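Plerell Cloud Blanket, Light Blue
Tomell Bedroom Textiles

Product overview

The Plerell Cloud Blanket is a fleece bed covering intended for everyday use in bedrooms, guest rooms and shared housing. It carries a pattern of white clouds on a light blue ground, some of them filled shapes and some drawn in outline only. The pile is deep enough to be comfortable against the skin and light enough for the blanket to be folded and put away by one person.

The blanket may be used as a top cover or spread over the mattress as a warm layer to lie on during the colder months. Many households leave it in place through the day, when the bed also serves as a surface for folding laundry, laying out outerwear or packing a bag. The Plerell range was developed with this kind of use in mind.

Specifications

Material: polyester fleece, brushed on both faces
Weight: 280 grams per square meter
Width: 2,000 mm
Length: 2,090 mm
Color: light blue with white cloud pattern
Edge: turned and double stitched
Country of assembly: see sewn label

Dimensions are taken with the blanket laid flat and without tension. Slight variation between production lots is normal and does not constitute a defect. Customers who require matched blankets for several rooms are asked to place a single order so that all pieces can be drawn from the same lot.

Pattern placement

The clouds are not centered. Cutting positions vary along the roll, and a large cloud may fall at the middle of one blanket and close to the side of the next. Tomell does not accept requests for a particular placement. The blanket has no marked head or foot and may be turned end for end to even out wear.

Use with outerwear and other items

Coats and padded jackets may be laid on the blanket for folding. Close any hook-and-loop fastenings first, as these will catch the pile and pull fibers loose. Zippers and drawstrings present little risk if the garment is lifted and set down - dragging a heavy jacket across the fleece should be avoided. Outerwear that has been worn in rain or snow should be dried before it is placed on the bed.

To fold a hooded jacket on the bed, spread it with the front facing up, straighten the sleeves, and bring each sleeve in across the body. Fold the hood down and roll from the hem. Quilted garments hold air and will need to be pressed gently by hand as they are rolled.

Light blue blanket in use, with a quilted jacket on the bed

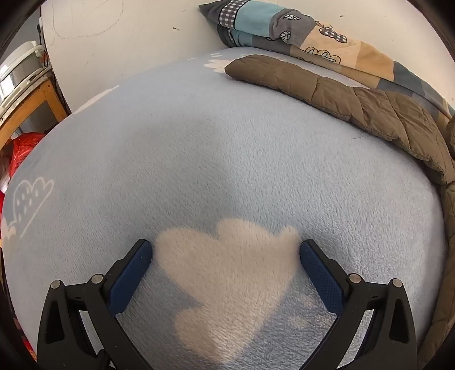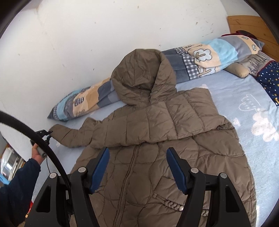
Care instructions

Wash separately before first use. Machine wash cold on a gentle cycle with a mild liquid detergent. Do not use bleach or fabric softener. Tumble dry on the lowest setting or line dry in shade. Do not iron. Some loose fiber will collect in the lint filter during the first 3 washes, and this will lessen with use.

For storage, fold the blanket loosely and keep it in a breathable cotton bag. Vacuum storage bags flatten the pile. If the blanket has been compressed in transit, shake it out and leave it unfolded overnight.

Ordering and availability

The blanket is supplied singly or in cartons for institutional buyers. Orders from residence halls and guest houses are handled by Leif Hedegaard at the Batcombe office. Questions about fabric testing and care labeling should be sent to Benedikt Diekmann in the product department.

Deliveries are made by McGrath on weekdays. Orders for December should be placed early, as carton stock is limited at that time of year. Unused blankets may be returned in their original packaging with the sewn label attached.

Page last revised 28th March.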